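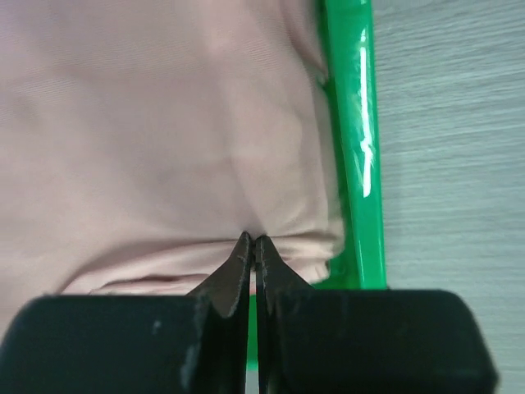 Most of my ironing trouble comes from how the washing is stacked beforehand, so last month I stopped tipping the clean load onto the bed and went over to trays. A tray keeps one fabric together, and it can be carried to the board without the bottom layer being dragged through everything else. Pink things get the bright green one, purely for contrast: a pale dusty pink on our light grey tabletop is hard to read at dusk, whereas against glossy green plastic the rounded, bunched corner shows up at once, and a corner is what I need to find first.

The method, for anyone who wants it. Find a corner and pinch it. Run the other hand along the edge until the next corner arrives. Lift both, give one shake, and let the weight pull the middle straight. If the cloth is ribbed, as a lot of ours is, fold with the ribs and not across them. Ribbing folded at a slant keeps a faint diagonal line that takes a second pass with the iron -- steam alone won't shift it.

Long soft creases down the middle can be left. They are shallow and they fall out overnight on a shelf. The ones that matter are the short, tight ones near a gathered corner. I flatten those by hand before folding anything, with the side of the thumb, working outwards.

I tried 2 arrangements of tray. The first was deep storage boxes from Huvar, stacked by the boiler cupboard. They held plenty, but the cloth at the bottom came out with proper pressed-in lines after a night under the rest. The second is what I use now: shallow trays, one layer of folded things, nothing on top. They came from the closing-down sale at Rornmont and I bought 6, which fills the shelf above the machine with 17 mm to spare. I measured that before I went, having got it wrong with the Huvar boxes.

Sorting is by weave first and colour second. Ribbed cotton, plain cotton, towels, anything slippery. Slippery things don't do well in a smooth tray because they slide to one end as soon as it tilts, so those go in an old Baloyi basket lined with a tea towel. It is ugly and it works.

Ironing time for a normal week has come down a little, mostly on pillowcases. Fitted sheets are unchanged. I still roll them up and put them at the back of the airing cupboard, and I intend to look at that again in December when the heavier bedding comes out.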